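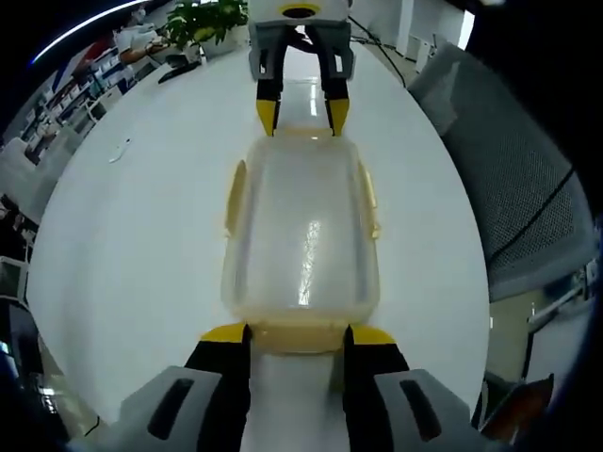 Hard water and the home dishwasher

Laimutė Petrauskas has tested domestic water softeners at the Strazds laboratory in Fendorden for most of her working life. Her present subject is the white film that builds up on glasses and plastic tubs in hard-water districts.

"People call it all limescale," she says. "Half of what I get sent is etching, and etching can't be removed. Wipe it with vinegar. If the mark goes, it was scale."

The supply in Fendorden comes off chalk. Petrauskas recorded 28 degrees of hardness at the laboratory tap in April, and 31 at a house near the pumping station. Many machines leave the factory on a middling setting, and she finds that few owners ever change it.

"The salt does nothing for the plates directly. It regenerates the resin. Set the hardness too low and the resin is exhausted before the machine thinks it is, so the last few washes run on untreated water."
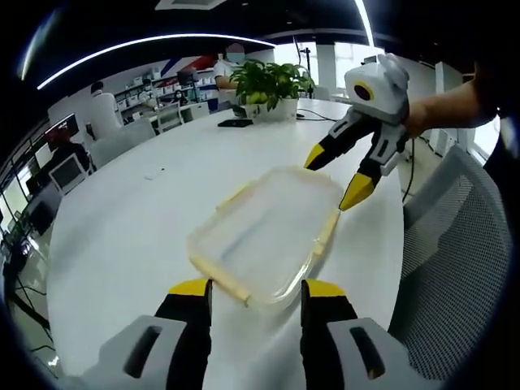

She is less concerned about detergent brands. In her trials, tablets and powder gave similar results once the softener was set properly, though powder allowed a smaller dose in a half-full machine. Plastics come out wet whichever is used, as they hold too little heat to dry themselves.

Her colleague Urmas Kazlauskienė runs the endurance rig, where a Felluvora softener unit is now past 500 cycles.

"The valve goes before the resin does," Kazlauskienė says. "It sticks, brine gets into the wash, and the owner blames the salt."

Both advise filling the salt compartment immediately before a wash, so that spilt grains are rinsed off the steel. Petrauskas also checks the cap seal each time she refills.

"A loose cap will pit the floor of the tub. I had one in last month, and the machine was otherwise sound."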